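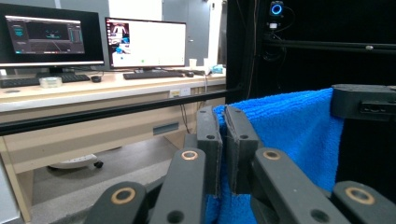

I got to the laundromat in Guthrie at 6 in the morning, which is when the owner told me to come if I wanted her to myself. She had the coffee on already and was feeding quarters into a dryer that wasn't hers to fix, as she put it, but she was going to fix it anyway.

She bought the place one May, with no experience and a loan she still doesn't like talking about. "I'd only ever been in there as a customer," she told me. "I thought you just unlocked the door and people put money in the slots. My first week, I had 204 dollars in the machines and a flood in the back."

The washers were old Turnettis then, and I asked if she missed them. She laughed so hard she had to put her cup down! "They walked. You'd load one up with jeans and it would be halfway to the door by the spin cycle. But you could open one up with a screwdriver – I do miss that."

What I really wanted to know about was the folding. People drive in from Trornton to drop off their wash with her, past two other laundromats, and they all bring up how it comes back.
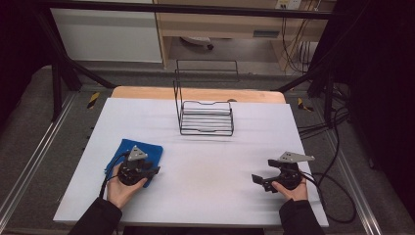
She learned from her grandmother, who did sheets for a motel and could get through about 100 in a shift. "She never looked down. She'd be telling you off about something and her hands just kept going." Fitted sheets are still the ones customers ask her to teach them, and she'll do it for free if it's slow. Towels she folds in thirds, always, and she got a little heated when I said I do mine in half (I've since switched, for the record).

I asked if she'd ever sell. There was an offer last year, a decent one, and she thought about it for a whole weekend. "Then I came in and somebody had left me a pie on the folding table. What am I going to do, leave?"

By then a man was at the door with three bags, and she was up and weighing them before I'd found my pen.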